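# Workshop tips: can you hand the chore to a machine yet?

Mostly, no. I get asked every December, when the ads come around, so here's my list again with PC teardown added.

**Sweeping up.** Buy the robot vacuum if you like. Pick up screws and zip ties first, which is half the job anyway.

**Sorting hardware.** A muffin tin and 20 minutes on Monday will beat anything you can plug in.

**Folding shop rags.** Don't fold them. Stuff them in a coffee can.

**Taking a desktop computer apart.** People tell me this one is nearly solved. I doubt it. A case is full of soft, floppy stuff, and the cables lie wherever the last person pushed them. 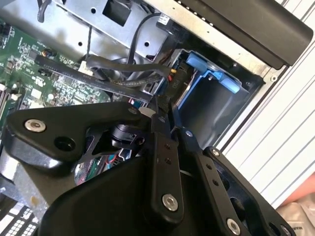

If you're doing it by hand, and you should be:

- Unplug it and hold the power button down for a few seconds.
- Lay the tower on its side.
- Move the cables out of the way before you touch a drive. Pull on the plug, never on the wires.
- Colored plastic usually marks the parts you're meant to grab. Squeeze, then lift straight up.
- If it won't come, stop. You missed a latch or a cable.

That last tip is the one I'd like to see a machine follow. Lifting a drive is easy. Noticing the little tug that says a cable is still on, and backing off, is what you'd be paying for.

Look at how much setup goes with it, too. An arm, a gripper, a slotted table, a plate of holder blocks to one side. For a plant doing 2000 of the same model, maybe. For the mixed pile in my garage in Zumthorpe, I'd spend longer on the holders than on the computers.

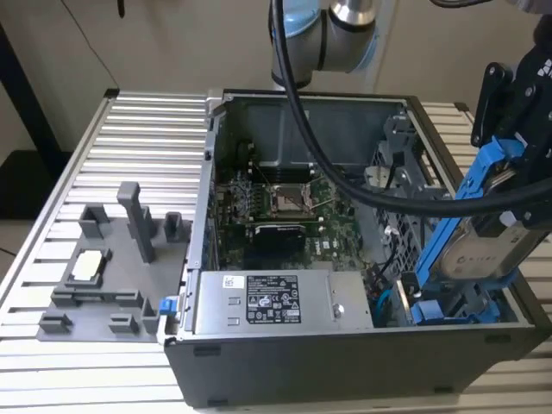

*Osamu Kubo*

**What I'd spend the money on instead.** A decent magnetic tray, a long No. 2 screwdriver and a headlamp. All three come in under 50 dollars if you shop around.

**If you still want a robot.** Ask the seller to run it on a computer you brought yourself, one with a bent latch. Then ask who picks up the dropped screw.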